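Optics bench tips, odds and ends

Quick list again, written between runs. Add your own at the bottom.

Vibration. Float the table first, align second. Done it the other way round more times than I'd like to admit. Check the air legs every morning, the left rear one on our Jelínek table leaks slowly.

Laser warm up. 20 minutes minimum before you trust any power reading. More if the room was cold overnight. Write the start time on the whiteboard, you will forget.

Cleaning mirrors – blow first, always. Then lens tissue, one drop of methanol, one drag, throw the tissue away. Never go back over the same spot with the same tissue. Gold coatings: blow only, dont touch.

Fibers. Cap both ends the second they come out. Inspect before every connection, even the new ones out of the bag. Cleaved ends go in the sharps tub and not the trash. Coil loosely. A tight coil changes the polarization and you will lose an afternoon hunting for it.

Screws. Finger tight, then a quarter turn. Stripped holes in the breadboard are forever. Keep metric and imperial in seperate boxes with different color lids.

Vacuum parts. Gloves from the moment the foil comes off. New copper gasket each time. Tighten bolts in a star pattern, a little each pass. Helium sniff before you bake, not much fun finding the leak after. We bake at 100 C over the weekend with the Breleck tapes, slow ramp up, slower ramp down.

Cables. Label both ends. Ground loops: if you see 60 Hz on the scope, unplug things one at a time till it goes, usually the monitor. Short BNCs for anything fast.

Filters. Store on edge in the box, arrow facing you. The 20 nm bandpass ones look identical, so pencil the center wavelength on the rim. 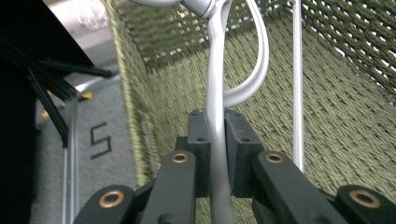 Comment from Fundudico: agree on nearly all of this but I'd skip methanol on plastic mounts, it crazed two of ours. Isopropanol is fine there. Also put the beam block in before you open the box, every time.

Good one, adding it. Last thing – log the room temperature with your data. Costs nothing and half of our mystery drifts were the AC.

Updated 21/05/2021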